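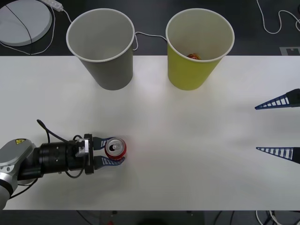
The paper cup is a small disposable drinking vessel made from paperboard that has been lined or coated so that it will hold a liquid for as long as a person is likely to need it. It is one of the commonest pieces of tableware in offices, schools, church halls and waiting rooms, and it is found at nearly every sort of gathering where people would sooner talk to each other than stand at a sink afterward. Most people know it in plain white, but colored cups are every bit as ordinary, and a gray one and a yellow-green one set out near the edge of a white table, each with its white rolled rim, show how the rim often keeps the pale color of the board whatever has been printed on the wall below it. Paper cups share the table very comfortably with other drink containers, the soda can above all, and much of the everyday custom that surrounds them has to do with pouring from the one into the other.

Contents
1 Parts of the cup
2 Making
3 Sizes
4 Use with canned drinks
5 Setting out and clearing away
6 Other uses
7 Disposal
8 See also

Parts of the cup

A typical paper cup has three parts. The wall is a single curved piece of paperboard, wider at the top than at the bottom, wrapped around on itself and joined along a seam that runs straight up and down. The base is a disk of the same or slightly thinner board, set a little way up inside the wall so that the cup stands on a narrow ring of folded paper and the bottom itself never touches the table. The rim, finally, is the top edge of the wall curled outward and down into a small round bead.

The rim does a good deal more work than its size would suggest. It stiffens the mouth of the cup so that it stays round when somebody picks it up, it gives the lip a smooth surface to rest against in place of a cut edge, and it is the part that a lid catches hold of, if there is to be a lid. A cup whose rim has come uncurled is generally past saving, and will fold in the hand at the first firm grip.

The sloping wall lets empty cups nest inside one another, and a tall stack of them takes up very little more shelf than a handful. Cups that have been stored somewhere damp, or pressed down too hard, may cling together stubbornly. The usual remedy is to hold the stack loosely near the top and give the uppermost cup a gentle twist.

Making

Paper cups begin as large rolls of coated board. The color or pattern is printed while the board is still flat, after which the fan-shaped pieces for the walls are cut out. Each piece is wrapped around a tapered form, and the seam is closed with heat and pressure, the coating itself serving as the glue. The base is then pushed in and folded under, and the rim is curled last of all.

Early cups were often waxed, and older readers may remember scraping a little of the wax away with a fingernail while waiting for a parade to start. Wax served well enough for water and cold drinks but softened with anything hot. Plastic linings later took its place in most cups, and coatings made from plant materials or applied as a thin water-based layer have since come into use alongside them.

Small makers have tended to be known for one particular thing. Pundov cups, for instance, are sold in plain solid colors with no printing on the outside at all, and are bought a good deal by nursery schools, where each table may be given a color of its own. The Wellar cup has a slightly thicker rim than most and is favored by people who find ordinary cups flimsy.

Sizes

Cups are described by how much they hold when filled to the brim, which is always a little more than anyone ought to pour. Tasting cups and rinsing cups are the smallest in general use. A common household size holds 236 milliliters, or one measuring cup, and this is the one most people picture when they hear the words. In the Wellar line the smallest cup holds 115 milliliters and is meant for juice, and there are 7 sizes in all, the largest of them being more of a tub for popcorn or soup.

Use with canned drinks

Pouring canned soda into paper cups is a habit with several friendly reasons behind it. A can may be shared between 2 people, ice may be added, and a small child may be given a small amount without being trusted with the rest. Many people simply prefer to drink from a cup, where they can see what they are getting.

The top of the can is a silver-colored disk with a raised rim of its own and a pull tab. When the tab is lifted it presses a scored section of the lid down into the can, and the tab is then folded flat again and stays attached. The drink pours best with the opening held toward the cup and the can tipped slowly, so that air can slip in behind the liquid. A can tipped too quickly will gulp and splash.

Tilting the cup a little toward the can keeps the foam down. It is wise to keep a hand on a paper cup while filling it, for an empty one weighs next to nothing and is easily knocked over by the can.

Setting out and clearing away

At a party the cups are commonly placed mouth up near one side of the table, with the cans beside them and the middle left clear for food. Some hosts prefer to leave them upside down in a stack until they are wanted, which keeps dust out.

Clearing away is quick. Leftover drink and ice go down the sink, the cups are nested together, and the cans are gathered separately.

Other uses

An empty paper cup rarely stays empty for long in a busy house. It will hold buttons, paper clips, screws from a chair that is being mended, or seedlings on a windowsill in March. Teachers use cups for sorting games in which small objects are dropped into the cup of a chosen color. The Kirker seedling cup is sold with a hole already punched in the base for drainage.

Disposal

The lining that makes a paper cup useful also makes it harder to recycle, as it must be separated from the paper. Some towns accept cups with other paper and some do not, and local rules should be followed. Aluminum cans are widely accepted and should be emptied first.

See also

Beverage can
Disposable tableware
Drinking straw
Paper plate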